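Questions About Paid Review Services for Authors

Do I need to buy reviews for my first novel?

No. You need readers, and a paid review is one opinion from a person who was handed the book along with a deadline. It may be a good opinion. I have yet to see much proof that it sells copies.

What does the Zinport package include?

For $197 you get a review of two paragraphs and a listing in their monthly newsletter. The sales page says the newsletter reaches "engaged book lovers." Ask how many of them opened the last one. I asked twice and got a brochure.

Can I quote the review on my cover?

Usually, but read the terms first. Kerkano lets you use up to 13 words without asking, and charges for more. That seems a strange thing to pay for when you already paid for the review.
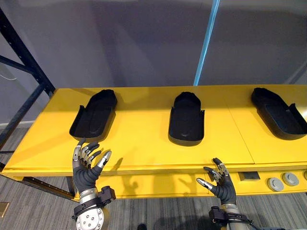

Huiling Lü writes that I'm being too hard on Kerkano: her review there was thoughtful, it caught a plot hole her editor had missed, and she would pay for another one. Fair enough. I'd call that a late edit, and I'd want it before the book was printed.

Is "bestselling author" a protected term?

Not in any way I've been able to find. A book can sit at the top of a tiny online category for an afternoon and the author can print the claim forever. When a service promises you the label, ask which list, which category, and for how long.

Are award contests any better?

Some are. Look at the number of categories before you look at the trophy. The Saithong Prize had 844 entries last year and a medal for so many kinds of book that I stopped reading the winners' page. Ruaridh Dalgleish won one for a cozy mystery and told me he sold over 13 extra copies, mostly to cousins.

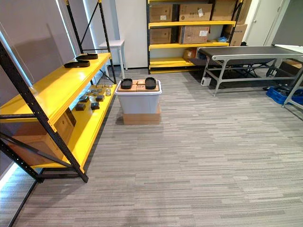 What about free review copies?

Slower, and you will be ignored a lot. Write to bloggers who have covered books like yours, one at a time, and don't send the file until they say yes. Kimanel will send it out in bulk for a fee, and bulk mail is what most bloggers delete.

Will you review my book?

Not before August, and I can't promise to like it.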